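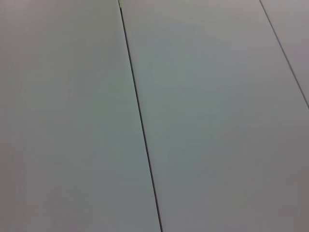
Pale grey panels, side by side.

The clear desk has had a long run as a moral achievement. When our office on Korletey Street moved to shared desks in August, we were told the bare surface would help us think. Staff got a locker each, a laminated sheet of rules and a talk from a consulting firm called Jestlow, which charges by the head and had 358 heads to charge for.

I have my doubts. The talk leaned on a survey of 786 workers who said they felt "more focused" at a tidy desk. Felt, according to whom? They filled it in at work, and their managers picked the survey.

My colleague Hường Lục used to keep 21 open files in a fan to the left of her keyboard. It looked dreadful. Ask her about a claim from two years back and she had the page in your hand before you'd finished the question. Now she unpacks the lot every morning and packs it up again at five. I make that half an hour a day, and I'd like to see which column the savings people put it in.

Some people do work better with nothing in front of them, and good luck to them. I only object to their habit being written up as policy, then sold back to the rest of us with a colour chart. My locker, for what it's worth, won't shut.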